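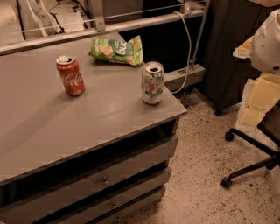
How I clear a desk after snack time

September, by Clementina Simões

My desk at work is grey, so every crumb and sticky ring shows up on it. I used to leave the lot till home time and then grumble about it. Now I do a quick tidy straight after the arvo snack, and it's become a bit of a habit (Rohani Menon says I hum while I do it, sorry Rohani!).

Start with the cans. Pick them up one at a time and give each a little swirl over the sink, as there's nearly always a mouthful left in a soft drink can. Tip it out, quick rinse, upside down on the rack.

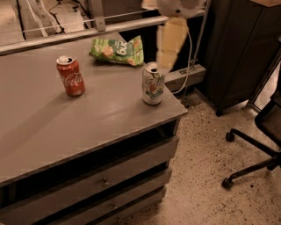

Do you need to crush the cans before they go in the recycling?

Leave them whole unless your council asks for them flat. Ours likes them whole, and it saves your shoes.

Next up, the chip bag. I shake the crumbs into the bin first, then fold the bag lengthwise and tie it in a loose knot so it doesn't spring open again. Soft plastics go in whatever bin your area uses for them, and ours is just the ordinary rubbish.

Then wipe, back edge to front,
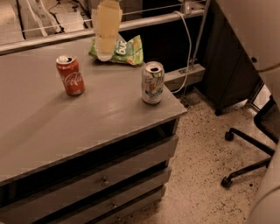 with a damp cloth and one drop of dish soap. Go over the drawer knobs while you're there, they get greasy from chip fingers! Dry it all off with an old tea towel and you're done.

Recent posts
Sorting out a drawer of 47 pens
Lunchboxes that don't leak
Getting coffee rings off a desktop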